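Zotik Stulham Desktop 3D Printer

5 min read

If you have been printing at home or in a small shop for any length of time, you probably have a drawer somewhere with a scraper, a glue stick, a tangle of spare tubing and three nozzles you meant to clean. We have that drawer too. The Stulham came out of a long conversation about why that drawer exists, and whether a desktop printer could be built so that most of what's in it could go live somewhere else. It took us longer than we planned, and we're very happy with where it ended up.

The Stulham is a filament printer for people who want to make useful things and get on with their day. It sits in the middle of our range, above the little Mostow that so many of you learned on and below the Boonchu, our big enclosed machine for workshops. If you already own a Mostow, you'll feel at home right away, because the menus are laid out the same way and your saved print profiles will carry over with a little trimming.

What it's like to live with

Let's start with the bed, since that's where most first prints go wrong. The Stulham uses a flexible steel sheet that sits on a magnetic base and locates itself against two small pegs at the back. You slide it in until it touches the pegs and let it drop. When the print is done and the sheet has cooled, lift it off, give it a gentle bend, and most parts will pop free (tall skinny ones may need a nudge with a fingernail). One side is smooth and the other is textured. Prapai Nakpan, who designed the bed, likes the textured side for nearly everything, and the rest of us have slowly come around to her way of thinking.

Leveling is automatic. The printer touches the sheet at a grid of points before each job and adjusts as it goes. You can turn this off if you are printing the same thing over and over and want to save the time, but please turn it back on after you move the machine, even if you only slid it down the bench to get at an outlet.

The extruder is a geared direct drive, mounted right on the carriage. We went back and forth on this for most of a winter. Putting the motor on the carriage makes it heavier, and a heavier carriage means you can't throw it around quite as fast. What you get in return is a much easier time with soft, rubbery filament, and cleaner starts and stops on fine detail. We decided that people who buy a middle-of-the-range printer would like one that handles more kinds of material, and the letters we've had from early customers make us think we guessed right. 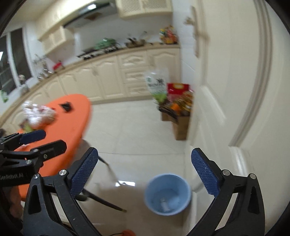

Changing the nozzle is a one-hand job once the hot end is up to temperature. There's a short wrench in the accessory box that fits only this one thing, and there's a slot on the side of the printer where it lives. Please put it back in the slot! Nantana Chantharasri runs our support desk, and she will tell you that a missing nozzle wrench is the start of a surprising number of long phone calls.

We also spent a good while on noise. The fans are larger than the ones on the Mostow and turn more slowly, and the feet are a soft rubber that keeps the frame from humming through a tabletop. You will still know the printer is running. But you can have it going in the next room with the door open and watch a movie, and I have done exactly that with a twelve-hour lampshade.

Materials

The Stulham is happy with all the everyday filaments. PLA is the easy one and where we suggest you begin. PETG is tougher and stands up better to a warm car or a sunny windowsill, although it does like to leave fine strings behind, so use the PETG profile that comes with the printer and don't be tempted to run it hotter. Flexible filament works well if you slow down. There's a little spring-loaded lever on the extruder that eases the pressure on soft material, and it makes more difference than you'd expect.

ABS and its relatives are possible, but the Stulham has an open frame, and a draft across a large ABS part will lift the corners. Small parts come out fine. If you plan to print big pieces in ABS every week, have a look at the Boonchu, or write to us and we'll talk it through with you. And whatever you print, give the room some fresh air.

Keep your filament dry. I know everyone says it. A spool that has sat out on a shelf through a damp August will pop and hiss at the nozzle and leave you with a fuzzy surface, and you'll spend an evening blaming the printer. A lidded storage bin with a packet of drying beads is plenty for most homes.

Software and files

You can use our own slicer, which is free to download, or nearly any of the common ones. Tymofii Yatsenko keeps the profiles up to date and posts his notes with each new version - they're worth reading if you enjoy that sort of thing, and quite safe to skip if you don't. Files go to the printer on a memory card or over your home network. The network connection is off when the printer arrives, and you turn it on from the settings menu.

If the power goes out in the middle of a job, the printer remembers the last layer it finished and offers to pick up from there. This works best on the textured side of the sheet, where the part keeps its grip as the bed cools. You may see a faint line where it resumed. On a bracket you won't mind, and on a vase you might want to start over.

What comes in the box

The printer arrives in two main pieces, the base and the upright, and goes together with 10 screws. All the tools you need are included. Set aside an unhurried evening for it, or less if you've built one before. Inside you will find:

- base and upright, with cables already attached and labeled
- spool holder, which clips to either side
- one flexible steel sheet, smooth and textured
- 2 spare nozzles
- nozzle wrench, hex keys and a small pair of cutters
- memory card with profiles and sample models
- a starter spool of gray PLA
- printed assembly guide and the quick-reference card

The sample models were chosen by Paweena Onsri, and she put some thought into the order. The first is a plain cable clip, small and very forgiving. Then there's a hinge that prints in one piece, a planter with a drip tray, and finally a little gearbox that is a nice thing to leave on your desk so visitors will pick it up and turn the handle. Work through them in order if you're new, and by the gearbox you'll have a feel for what the machine likes.

Looking after it

There isn't a lot to do, and it's pleasant work if you don't let it pile up. Wipe the sheet with rubbing alcohol when prints stop sticking the way they used to. Brush the dust and bits of filament off the rods. Put a drop of light machine oil on each rod now and then and run the carriage back and forth by hand with the power off. Check the belts when you do this. They should feel firm, with a little give, and there's a thumbwheel at the end of each one if they've gone slack.

Spare parts for the Stulham are all sold separately, down to the rubber feet. Rangi Rakena looks after the parts counter and can usually work out what you need from a photo and a few words, so don't worry if you haven't got a part number.

Warranty and ordering

The Stulham is covered for 2 years, parts and labor. Nozzles, sheets and belts wear out with use and aren't included, but if one fails early, tell us and we'll be fair about it. Changing the nozzle or fitting a different sheet doesn't affect your coverage, and neither does taking the covers off to see how it all works, as long as the power cord is out first.

Orders usually ship within a few working days. Schools and libraries ordering more than one machine should write to us before checking out, as we can often pack them together and save you something on the freight. If you are trading up from a Mostow, keep the old spool holder, because it fits the Stulham too and you'll be glad of a second one.

We're happy to answer questions before you buy, and a short description of what you hope to make helps us a great deal. Include the size of the largest part you have in mind and the filament you'd like to use, and one of us will write back with a straight answer about which printer suits it.

20 shares | 2 comments

Contact Zotik | © 2019 Zotik | Back to top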